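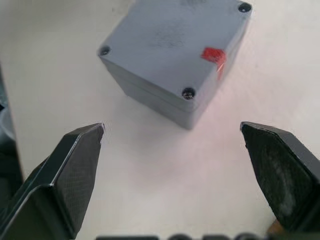

# Navmont Shorebird Stranding Records

This repository holds the stranding and recovery records kept by the Sollholm Coastal Wildlife Station for the Navmont shoreline. It covers birds found alive or dead between the harbor wall and the mouth of the Firnent River during and after winter storms. The current release is dated May 19, 2025.

Maintainers: Firouzeh Hosseinzadeh (records), Ehsan Heydari (data processing)

## Contents

| File | Description |
|---|---|
| `strandings.csv` | One row per bird found |
| `segments.csv` | Shoreline segments and their access points |
| `species_codes.csv` | Codes used in the `species` column |
| `CHANGES.md` | Corrections made since the first release |

The main table contains nearly 2,000 records. Each record refers to a single bird. Where several birds were collected together, they were entered separately and share a value in the `group_id` column.

## Fields in `strandings.csv`

- `record_id` – unique identifier, never reused
- `found_on` – date of collection, in year-month-day order
- `segment` – shoreline segment, matching `segments.csv`
- `species` – species code; `UNK` if the bird could not be identified
- `condition` – `alive`, `dead` or `remains`
- `oiled` – `yes`, `no` or `not_checked`
- `mass_g` – body mass in grams on arrival, live birds only
- `outcome` – `released`, `died`, `transferred` or blank
- `group_id` – shared by birds collected together
- `notes` – free text, edited to remove personal details

A blank `outcome` means that no final entry was made in the station log. It should not be read as a death.

## Collection

Records come from two sources. The first is the station's own beach walks, which follow a fixed route across four segments of shoreline. The second is reports from the public, received by telephone or at the station desk. Reports were entered only after a member of staff had seen the bird or its remains.

Walks were suspended when the coast road was closed. Birds that came ashore during a closure were usually recorded on the first walk after it reopened, and `found_on` gives the date of that walk. Users studying the timing of strandings in relation to weather should allow for this delay.

Paper forms were typed into the database by one person and checked against the original by another. Disagreements were settled by the records maintainer, and both readings were kept in the station archive.

## Known limitations

1. Effort was uneven. The segments closest to the harbor are easier to reach on foot and receive more public reports. Raw counts should not be compared between segments.
2. Small species are likely to be underrepresented, particularly among dead birds. Scavengers remove carcasses quickly on the open beach.
3. The `oiled` field was added partway through the series. Earlier records carry `not_checked`, even where the notes mention oil.
4. Mass was measured on two different scales. The older scale was read to the nearest five grams, and the records do not show which scale was used.

The data are not suitable for estimating population size. They were collected to support care and release decisions, and the station makes no claim about the number of birds that strand without being found.

## Sensitive information

Exact coordinates are withheld to protect roost sites. Names and telephone numbers of members of the public have been removed from all files. Requests for finer location data may be made in writing to the station and will be considered case by case.

## Use and citation

The files may be copied and adapted for research, teaching and conservation planning, provided that the source is credited:

> Sollholm Coastal Wildlife Station. Navmont Shorebird Stranding Records. Edited by F. Hosseinzadeh and E. Heydari.

Preparation of this release was supported by a grant from the Vahidi Fund. The fund had no part in the selection or editing of records.

## Corrections

Errors should be reported through the issue tracker, with the `record_id` and the field concerned. Accepted corrections are listed in `CHANGES.md` and applied at the next release. Records found to be duplicates are withdrawn, and their identifiers remain listed there – please check that file before reporting a missing row.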